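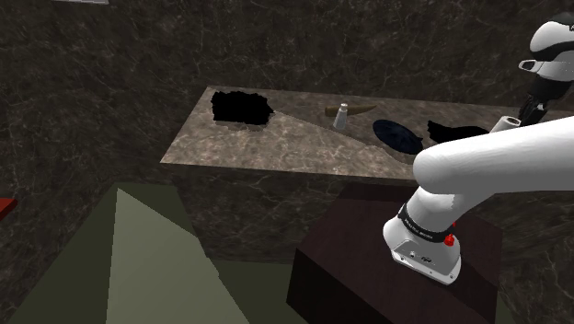
Slide 1. The kitchen counter in simulation, arm on its pedestal.

Good morning. Say the title slowly, then wait until the room is quiet.

Today I talk about the planner and not about the arm. We at Landeg use a normal arm model. The planner is called Rastine, and it runs between the perception module (Sesent) and the joint controller.

Point to the two black shapes. For Sesent a black mesh without detail is a difficult case. The outline is clear, but inside there is almost nothing to match. In our August tests the pose estimate jumped between two answers, and the planner followed every jump. Now we hold the last good pose for 400 ms before we accept a new one.

Point to the bottle and the brown item behind it. One covers part of the other, so the depth edge is not reliable. We add a margin of 20 mm to both.

Next slide. Drink some water.
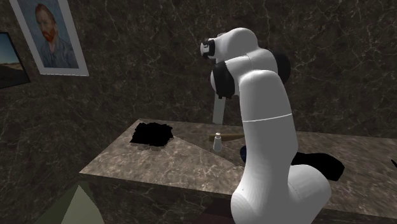 Collision checking takes most of our time budget. The links of the arm are thick compared with the free space over the counter, and from one camera the arm hides objects that the planner must still remember. Rastine keeps them in the map for 600 cycles after the last detection. Before, we deleted them after 40, and the elbow path went through the place where a dish was standing.

If somebody asks about the real robot: the timing numbers are only from simulation. Do not promise a date.

Skip the part about Hikier logs if less than five minutes are left. Go to questions.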